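Read the new Vemar handling rules for shared-space robots. 37 pages, and the word "cable" comes up 2 times. I'm not impressed.

Mwanahawa Mwakalinga asked for a cable check before every run back in September. The draft calls it "optional" – so at Kandport it will never happen.

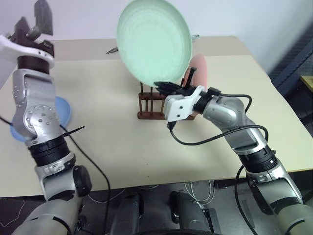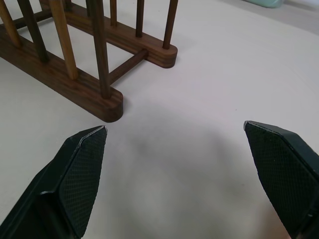 A rule is only worth writing if the person on shift can check it in a minute. "Adequate cable management" fails that. Try it on the arm holding the green plate: a black cable loops over the top of it and another hangs down past the table edge. Adequate? The draft gives me no way to say. Put a maximum slack in the text and I'll stop complaining – until then Magesa can sign whatever it likes.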